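Diary, October, evening

The milk question again 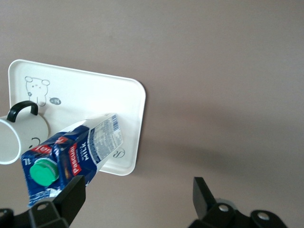 I have now been without cow's milk for 16 days, and I promised myself to write down how it goes, because in the spring I did the same experiment and wrote nothing, and afterwards I could not remember if it had helped me or only my imagination.

The morning was good. I woke before six and my stomach was quiet, I had no feeling of a stone under the ribs. I made porridge with water and put a grated apple in it, and a pinch of salt, as we did at home when I was a child. It is strange that in my first years in this country I was ashamed of porridge with water. I thought it was the food of people who could not afford better. Now I see it in the café at Mukberg with a few seeds on the top and a price that would make my grandmother sit down.

I walked to work by the canal. The leaves are coming down quickly now and the path is slippery by the second bridge, so I went slowly and arrived nearly late. On the way I repeated my new words for this week: "lukewarm", "to curdle", "thrifty". I learned "to curdle" from a recipe and I like it very much. In my language we say that the milk has cut itself.

At lunch I made a mistake. The soup in the canteen was leek and potato, and I asked if there was cream in it, and the woman who served said "only a drop, love". I did not know how to answer politely, so I took it. By three o'clock I had the stone again, a small one. I must learn to say no thank you without explaining my whole medical history to the queue. I practised on the way home: "Not for me today, thank you." It sounds natural, I think. I also tried "I will pass", but it sounds as if I am playing cards.

After work I took the 701 to the big Prollent shop, because the small one near us never has oat drink except the one with chocolate. I stood a long time in front of the shelf. There is oat, rice, almond, pea, and something with hemp. I bought the plain oat from Ornel. My neighbour says it is the best one for coffee, but I find it a little sweet, even though it says on the side that no sugar is added. In tea it is not good at all. The tea becomes grey and tastes like wet bread. I will drink my tea black until I am used to it, and maybe I will not get used to it, and this is also all right.

In the evening I wanted to bake. I took out the old recipe for cheese pastries and read it from the beginning to the end, and there is not one line in it without butter, milk or cheese. I put it back in the drawer. Then I made the flat bread with onion, which needs only 300 grams of flour, warm water, oil and patience. I fried the onions very slowly for the filling. The first bread was too thick and stayed pale in the middle, the second was better, and the third I ate standing at the stove, so I can't say how it looked. Tomorrow I will roll them thinner and make the pan hotter before I start.

While the dough was resting I thought about my grandmother's village, Nedelcu, and the milk there. It came in the morning in a can with a lid, still warm, and we had to boil it, and I was the one who must watch the pot. I always read a book at the same time and it always ran over. The smell of burnt milk on the stove is the smell of every summer until I was twelve. I never had a stone under the ribs then - or perhaps I had it and ran about so much that I did not notice. My mother says on the phone that it is the fault of the milk here and not of my stomach. I did not argue with her.

For tomorrow: buy onions, ask the chemist about calcium, return the library book (it is already 3 days late). Also telephone the dentist. I have written this on my list since the end of the summer.

It is raining and the window in the kitchen does not close well. I have put a towel there. To bed now, with black tea.

Comments

marrowfat: Try the oat one marked for coffee and warm it a little first. Mine stopped splitting in tea when I did that.

Hill_Path: "The milk has cut itself" is wonderful. We say turned, where I live. My dad says "gone over".

tinandthimble: Could you put up the onion bread properly? How much water to the 300 g, and do you use yeast?

Author: Thank you all. No yeast. I add the water by feeling, but next time I will measure it and write it here.

Contact | Copyright, all texts by the author | Back to top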